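Report on the Visit to the Ruchti Game Servers Open Day, Brestmont

14 shares - 3 comments

Members of the Fasden Players' Association attended the open day held in August by Ruchti, the company that runs the online role-playing game Flusten. The visit began at 10 a.m. at the company's site in Brestmont and was open to registered players and their families. Some 70 guests took part.

The morning was given over to a talk on server load. Staff explained that each game world is limited to 3000 players at one time, and that a queue opens once the limit is reached. Members had asked in advance why large guild battles slow down in the evening. The company replied that battles with more than 100 characters in one zone place a heavy demand on the server, and that a change to the way spells are processed is being tested.

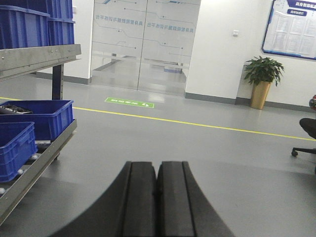
After lunch, guests were divided into groups of six and invited to play an unreleased dungeon on the company's own computers. Our group did not finish it. The second boss was judged too hard for new players, and this was noted on the comment form. The healer role was well received - in particular the shorter wait between spells.

The day closed with questions on account security and the price of monthly play. No answer was given on character transfers between worlds. The association has asked for a written reply and will share it with members when it arrives.

Parking at the site is limited, and members planning a later visit are advised to take the bus from Brestmont station.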